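ok gripper thread, as promised to Catríona Madigan like a month ago. all in sim so far, nothing on the real arm yet

question is whether we stay with the parallel jaw for the Trosdale pick tasks or go to something with linkages and wide pads. everyone has opinons. I have logs

outside view first, arm parked by the pedestal before a run. trophy, puzzle cube, a little ring near the edge and a few other bits
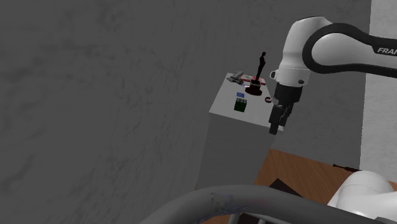
parallel jaw is boring and I mean that nicely. two fingers, one number to command, contact settles fast. 1413 grasp attempts overnight and the solver blew up 4 times, all on thin flat stuff

flat stuff is the real problem btw. fingers come straight down, nothing to pinch. Saoirse Duggan says tilt the wrist and drag it to the edge. tried it. works on cards, hates books

tall things are fine if you go low. go high and they tip, every time

ok second half, cameras. I was running only the fixed one and kept losing small objects behind the hand. so added a view from just behind the gripper, looking out past the fingers. fingers spread wide, loads of gap to see through
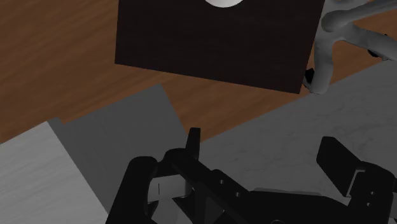

cost is render time. two views at full res took me from 16 envs per card down to not enough. dropped the res on the hand view and the policy didnt seem to care. will check properly

also — controller. joint position felt stiff near contact so I moved to impedance with soft gains. way fewer launched cubes. Maeve Mac Carthaigh called this weeks ago, fine, yes, she was right

still to do: friction sweep, same seeds on both hands, and a rerun of the flat set with the wrist tilt on. over 2522 episodes queued so dont ask me for the cluster before morning

configs going in the Kindilska repo tonight once I fix teh paths. if you've got gains you like for small rings send them over pls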